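Plandance Tray Bench: data card and readme

Hello, and thank you for looking in. Plandance is a small simulated bench for comparing grippers on one rather humdrum job, picking shallow trays out of a fixture plate and putting them back somewhere else on the same plate. I started it at Gratau one January when we wanted to settle an argument about finger length, and it has grown a good deal since then, mostly in the evenings.

What is in the release

There are 2371 episodes in all. Each one is a single attempt, with joint positions, gripper opening, the commanded path and a rendered view. Of these, 124 are set aside in the folder called holdout, and I would ask you kindly not to tune on them, however tempting it gets. Everything was logged at 30 steps per second. The tray layout is shuffled at the start of every episode, so please read it from layout.json and don't assume that any slot is filled.

The two grippers

Both are parallel-jaw types. The one we call Coscombe has long fingers and copes well when the neighbouring slots are full, though it does flex a little under load (we modelled the flex, and you can switch it off in the config if it bothers you). The other, Pavlović, has short, stiff fingers and a wider palm. It holds a tray beautifully once it has hold of it, but it likes to knock the corner guides on the way down, and I spent more hours than I care to admit adjusting its approach height. The arm, the table and the plate stay the same for both, so any difference you find should come from the gripper or from your controller.
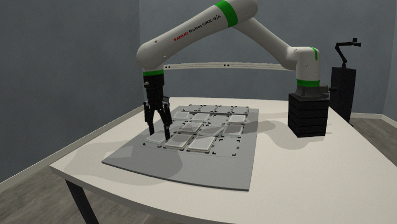 Rendered view from the simulator: the CRX-5iA with its two fingers down at the front-left tray.

How an attempt is scored

An attempt counts as good if the tray ends up flat in its target slot and none of the others has moved by more than 2 mm. I know that is strict. Slavica Jurić argued for it from the beginning, and having watched a great many trays get nudged sideways by a careless finger I have come round to her way of thinking — a pick that disturbs the tray next door is no use to the person who has to come after it.

Known troubles

Contact between the tray rims and the corner guides is softer than it ought to be, so a tray will sometimes settle into place when a real one would perch on the edge. Shadows are drawn softly and there is only the one lighting set-up, which makes the views a poor choice for training anything meant to cope with a sunny window. Gripper opening is stored in metres in the episodes but in millimetres in the config. Sorry about that; changing it now would break everybody's loaders.

If you try a third gripper on the bench, do send us the config and a few logs. Slavica looks after the gripper models and I look after the rest, and we are both glad of the post.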